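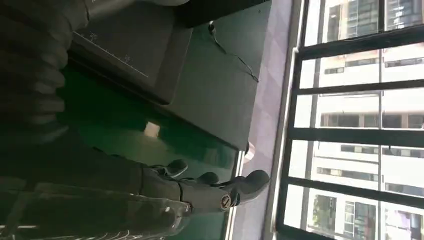 Gray mat on the green table. The printed scale still reads fine at 20 and at 10, I'll give it that.

Small thread about cutting mats and woven sacks, and why I don't believe most of what gets said about either.

Everyone who sews bags out of old feed sacks will tell you the mat is the thing to spend money on. I've bought 2 in my life. One was a Hattori, which the listing called "self-healing." The other was the cheapest thing Drosteda had on the shelf that month. Guess which one got grooves first. It was the Hattori, and it wasn't close.

"Self-healing" needs a lot of help from you. Keep the blade fresh, don't lean on it, don't leave the mat in a hot car. Fine. But a cheap mat treated that well lasts too.

I'm also not sold on the printed ruler. I checked one mat against a steel rule and it drifted by 2 millimeters over the long side. For a tote bag, who cares. For a zipper panel, you'll care. I use the edge scale to get close and the steel rule for the real cut.

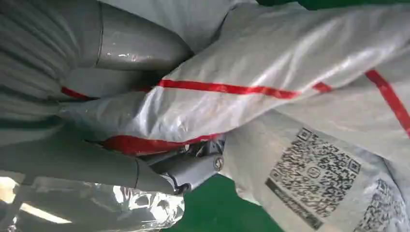

Woven poly sacks are the other thing people oversell. "Free fabric!" Sure, until you try to fold one flat. They have a memory for every crease they ever had, and the cut edges shed little plastic strips all over the room. Then there's the print. With a white one like this, with red stripes, people say just follow the stripe and you'll cut straight. Look at how wavy that line gets where the stuff buckles. Follow it and you'll get a wavy cut. I square off the mat and ignore the stripe until the piece is lying flat, and even then I check it.

Someone in the Plukley swap group swears by ironing them. I tried it through a dish towel on the lowest setting. It took out maybe half the wrinkles and shrank one corner. I've gone back to putting the sack under a stack of books overnight. Slow and dull, but the corners stay where they are.

And please stop telling beginners to seal the edges with a lighter. It stinks, it leaves a hard lumpy edge, and the needle hates it. Fold the edge over twice and sew it. If your machine won't go through that, use clips and a longer stitch before you go buying the Claltier "heavy material" foot. I borrowed one. It did the same job as the foot I already had.

The pattern I'm using says a single sack makes a bag that holds 140 cans. Cans of what? Thimbles? I'd like to see the handles after that.

I'll cut the panels this evening, 12 pieces if I don't mess one up. Will post the seams when they're done, good or bad.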